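Search this site
Enter keyword

Setting up the board: a talk with Thandeka Kruger

Sep 11, 2020

Thandeka Kruger has taught chess to beginners in Diltley for 12 years. She has 40 members on the books at the moment, over half of them adults, and she starts every one of them the same way, by having them set up the board.

"People want to get straight to the openings," she says. "I get them to put the pieces out first, then pack them away, then put them out again. We might do that for the whole first evening."

She uses plain sets with boards in a dark and a light colour, and she is not fussy about the shade. What matters to her is that beginners can tell the squares apart at a glance. "I had a lovely old board once that was two browns. Half the class put their bishops on the wrong line."
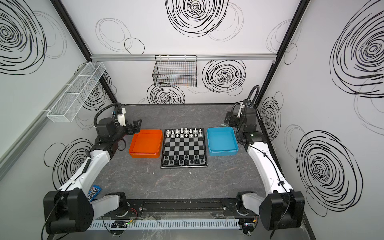
A full set laid out for the start of a game, with a tray on either side of the board.

Kruger likes a tray at each side. Captured pieces go in there, one tray for each player, and they stay there until the game is over. "Otherwise they end up in laps, or on the floor -- I've lost two knights that way." She prefers trays in different colours, so that an orange one and a blue one, say, can't be mixed up when the sets are put away.

The king and queen cause the most trouble. She tells new players to look for the tallest piece and find its place in the back row before anything else. The pawns go out last.

Her next beginners' course starts in October at the Clirton hall. It runs on weekday evenings and sets are provided. Chantelle Shezi will take the second group, which is for people who already know the moves.

"Come even if you've forgotten everything," Kruger says. "We'll be putting the pieces out again anyway."

We use cookies to improve your visit. Accept | Manage settings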